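September 29, 2020

Well, it's a bath week again. A kitchen week, really, but the bathroom has crept into the kitchen, so I'm calling it both. The big bamboo cutting board has been my workbench since I started on all this, and I chopped the onions for supper on a dinner plate like a college student. It worked fine. I may never go back!

I got up early and made a list, which I promptly lost, and then I did the thing I've been putting off since April and went through the whole Grunton order. Grunton is the only place within driving distance that still sells salvaged fixtures by the boxful, and I'd picked up a lot of odds and ends there without looking very hard at any of them. There was a towel ring I don't remember choosing. There was also a bag of screws in 3 different lengths, none of them the length I need (of course).

The finish is what I keep fussing over. I wanted everything in the bathroom to be dark bronze, because the tile is that creamy color and chrome looks so cold against it, but dark bronze means something different to every company that makes it. The Ullus hooks are practically brown. The Alvarado light is closer to black with a bit of plum in it, depending on the time of day. I held them side by side at the window for a good long while and changed my mind twice. 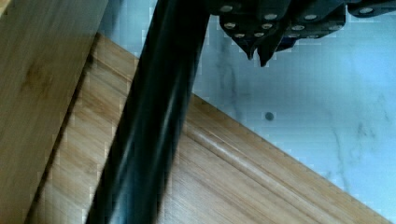 So after lunch I quit worrying about matching and decided that close is close enough. I paid $71 for the lot and I am not going back for more. My sister's bathroom has four kinds of metal in it and I've been in there a hundred times and never once thought about it. I was too busy looking at her wallpaper.

The bamboo is a good thing to work on, I'll say that. It's got that raised edge so the screws don't go rolling off onto the floor and under the stove, where they join the dried beans and whatever else is living down there. I do need to oil it before it goes back to being a cutting board. I wrote that down on the new list, the one that's taped to the fridge so it can't wander off.

The piece I like best is the long dark one with the hub and the little trumpet-shaped arm, with a thin line of copper color around the end cap. I really can't tell if the copper is wear or if somebody meant it to look that way, and I've decided I don't care, I love it. I'm not going to scrub at it. I did enough damage with the polish on the old doorknobs, and I still feel bad when I walk past the hall closet.

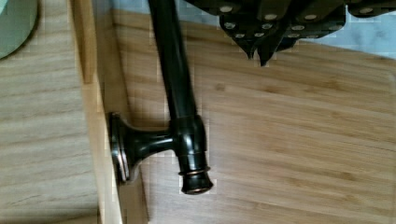 Flodix wrote back this evening, by the way, and the message said never to use anything with ammonia on a bronze finish, just a soft cloth and plain water, and to dry it right after. No name at the bottom, only the company's. They also said a coat of paste wax wouldn't hurt if I had some, and I do, in the garage, behind the paint.

Wax tomorrow, then, if it isn't raining and I can have the door open. I still have to find a stud behind that tile, and I'm dreading the drill. Supper was onion soup. Too much pepper, but I had two bowls.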